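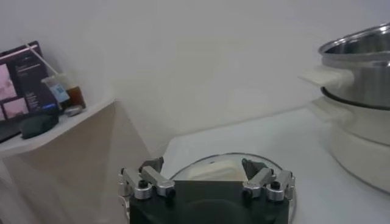
How do I receive my group gift at the Vindarura store?
Wear your Vurnon group tag before you touch the gift board near the entrance. The item is delivered to your inventory as a boxed folder, which must be unpacked on land where building is permitted.

Which mesh bodies are supported?
Dradex garments are supplied in five sizes. Please try the demo before purchase - colours and fit may differ between bodies.

May I exchange an item for another colour?
Items marked "transfer" may be exchanged within three days. Gifts and Jia hair packs are excluded.

When will the December skirts be re-released?
No re-release is planned. Members who bought the full set may request redelivery at the terminal on level 2.

Last updated: Apr 9, 2020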